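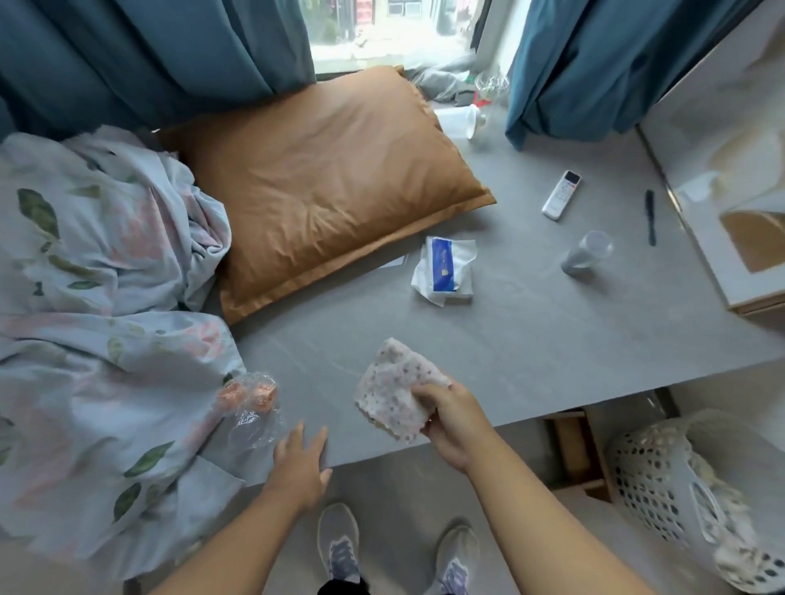 The window bench, and everything that lives on it

When I rented this room, the wide bench under the window was the reason I said yes. I had lived before in a place where the window was high and small, and I imagined myself sitting here with a book and tea every evening. In two years I have sat on it maybe 19 times. The rest of the time it is a storage place with a nice view.

I know how it happens. The orange pillow goes there in the morning when I make the bed, and the comforter with the pink flowers follows it. Then I drink water and leave the cup. I comb my hair by the window, where the light is good, and I leave the comb. The air-conditioner remote should be on the wall, but the holder fell off last June and I did not buy another one. Tissues I need everywhere, so I forgive the tissues.

My friend Elvia Carrillo has a rule for such surfaces. She says you must take everything off, put it on the bed, and not sleep until the bed is free again. I tried it. It works, but it is a little cruel if you start late in the evening, so please start after lunch.

What I decided in the end:

The comforter is folded in three and stays at the foot of the bed.
The pillow is allowed on the bench, because I still believe in the book and the tea.
The remote and the comb go in a shallow basket.
Cups go to the kitchen the same day. Plastic ones also, even if they look clean.

I wanted to buy a pretty box from Mestum for the small things, but it was too big for the shelf, and I had at home a basket which does the same work.

The cabinet was the second job. I always leave it for last, and I think many people do the same. A white top is a strange thing – from the door it looks perfect, and when you bend over it you find gray dust and crumbs.

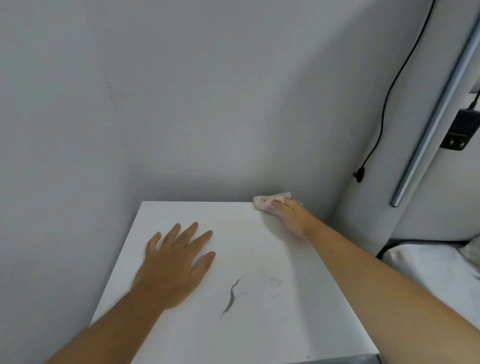

Posted by Getsemaní Huerta on 29/06/2020
Filed under: Home, Small rooms

For the white top I use an old cloth, nothing special. My way is to begin at the far edge, by the wall, and to pull the dirt toward me. One hand stays flat on the top and the other hand works. If you begin in the middle, you only push the dust to the wall, and it will wait for you there until the next time.

The first wipe I do with a dry cloth. With a wet one the dust becomes a gray line and you have to clean the line too. After this I wet the cloth a little, squeeze it well, and go over everything again. The back corners need a finger inside the cloth.

I spent roughly two hours on the bench and the cabinet together, with one break for coffee. My mother would do it in half the time, and she would also wash the curtains. The curtains I will do next month, if I find out how to take them down without breaking the hooks.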